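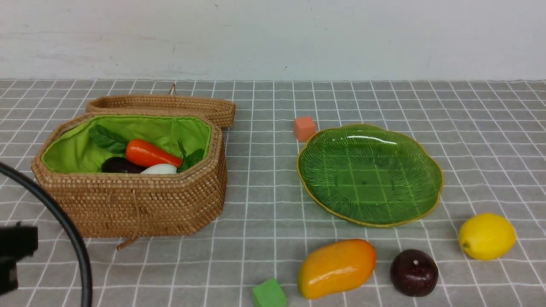 Rattan basket with the green lining, lid up, carrot inside

Getting rid of a musty smell in old cane and wicker?
Started by plumpudding_jo, 28 February 2025

plumpudding_jo wrote:
Hello everyone, I've lurked on the cleaning board for ages and finally have something worth asking. My aunt has moved into a smaller place and I've inherited what the family calls "the wicker", meaning two chairs, a linen hamper, a sewing box and more baskets than any one woman could fill. It all lived in her back porch at Treloar, and it smells of it. If you've ever opened an old caravan after the winter you'll know the smell I mean.

I've been through the whole lot with the soft brush on the vacuum, which got the dust out nicely but did nothing for the smell. My neighbour swears by bicarbonate of soda and my sister says to put everything in the bath (!) and I'm frightened of doing either in case I ruin it. The chairs are the pieces I care about. My aunt bought them from a shop called Tutatitz when she was first married, and I remember falling asleep in the bigger one with the cat.

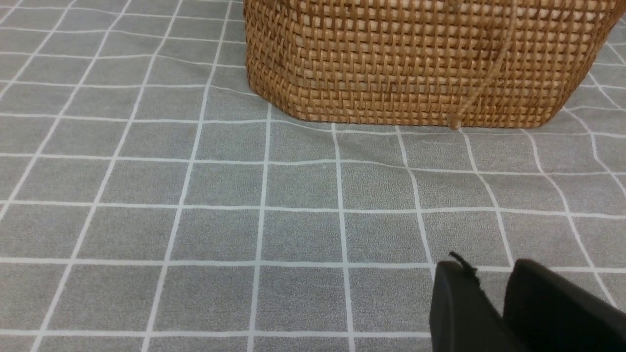 So the chairs are staying whatever happens, but I'd be happy to try things out on the baskets first and work up to them. Is there a safe order to do things in? And does the weather matter, should I wait until March when I might be able to get things outside?

hamperman wrote:
Welcome Jo. Please don't put the chairs in the bath. Cane will take a wetting quite happily but the joints in old chairs are often wooden pegs and glue, and glue doesn't care for it. What I do is mix one part white vinegar with two parts water, wring a cloth out in it until it's barely damp, and go over everything, underneath included. Then stand it somewhere airy and leave it alone. The vinegar smell goes by itself. It may want doing twice.

Anything with a fabric lining, take the lining out first if it'll come out, and wash that on its own. Half the time it's the cloth that smells and the cane is getting the blame.

Brackenfold wrote:
I'd respectfully disagree with hamperman about wetting. I used to sell second-hand furniture and the worst thing that ever happened to cane in my shop was a well-meaning person with a damp cloth and a cold room. It dries on the outside, stays damp in the middle, and then you have mildew where you only had a smell. Bicarb every time. Sprinkle it on, leave it overnight, brush it off. If you have a big lidded plastic box, put the basket inside it with a dish of bicarb and shut it up for a week.

hamperman wrote:
A cold room, yes, I'll give you that. I wouldn't do it in a cold room. But bicarb gets down in a close weave and you'll be shaking white powder out of it until you retire.

Khurram Rind wrote:
Both of you are right in different houses, I think. I mended cane seats for 28 years and I used damp and dry methods, depending on the weather and on what I was mending. Jo, smell the pieces one at a time, in different rooms, before you do anything. Very often there's one guilty piece that has scented all the others. With a porch I would suspect the linen hamper, as they stand on the floor and draw the damp up.

Also look for small round holes and fine pale dust. If you find them, that's woodworm and you should keep that piece well away from your chairs until it has been treated.

plumpudding_jo wrote:
Well, Khurram, you should have been a detective, because it was the hamper! I carried it out to the shed and the hall is already sweeter. No holes or dust that I can find, and I've been over everything with my reading glasses and a torch.

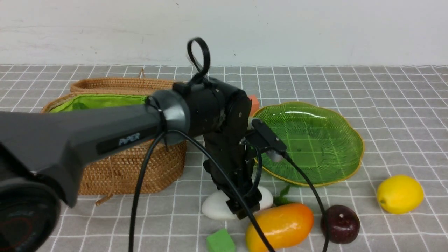
Now I'm on to the drying side of it, as I'm going to try the vinegar on the baskets and the bicarb on the sewing box and see which of you wins. There's no room to stand everything on the floor and I don't want anything sitting on its damp bottom, so I'd like to hang the baskets from the rail in the spare room, where I can leave the window open. I thought of string, but string slips. Would a long cable tie do, left as a big open loop like the black one standing up in my photo, so that it goes round the rail with plenty of slack? Or will plastic cut into the cane if it's carrying the weight?

Brackenfold wrote:
Cable ties are fine for holding but I wouldn't let one bite on old cane. Thread it through a strip of old towel first. Or use the legs of tights, which cost nothing and give a bit.

kettle_and_cat wrote:
Can I put in a word for the dehumidifier? We have an old Plastden and it has rescued books, boots and a wicker pram. I paid 200 for it and grumbled at the time, but I'd buy it again tomorrow. Don't point it straight at the chairs, though, cane that's too dry goes brittle and you'll hear it crack when you sit down.

hamperman wrote:
Two hundred pounds against a bottle of vinegar! I rest my case.

kettle_and_cat wrote:
You're not the one living by the river, dear.

plumpudding_jo wrote:
I do love this forum. Tights it is, I have a drawer full. I'll see how we go with an open window before I spend any money. One last thing and then I'll leave you all in peace: when they're sweet again, is it all right to keep fruit in the lined ones? I'd like one on the kitchen side, it seems a shame to have so many and not use them.

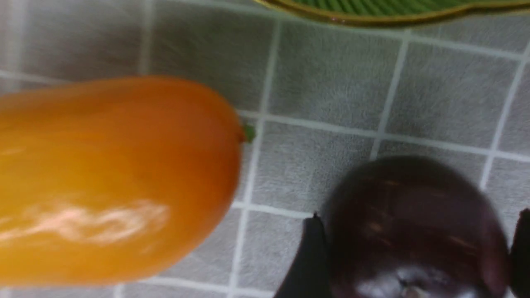

Mango, stem end

Khurram Rind wrote:
Yes, as long as the lining is clean and you lift the fruit out now and then to look underneath. One soft pear will bring you straight back to the beginning. For the chairs, leave them until last, and wipe a patch under the seat before you touch the front.

Brackenfold wrote:
And let us know about the sewing box. I've got my reputation riding on it.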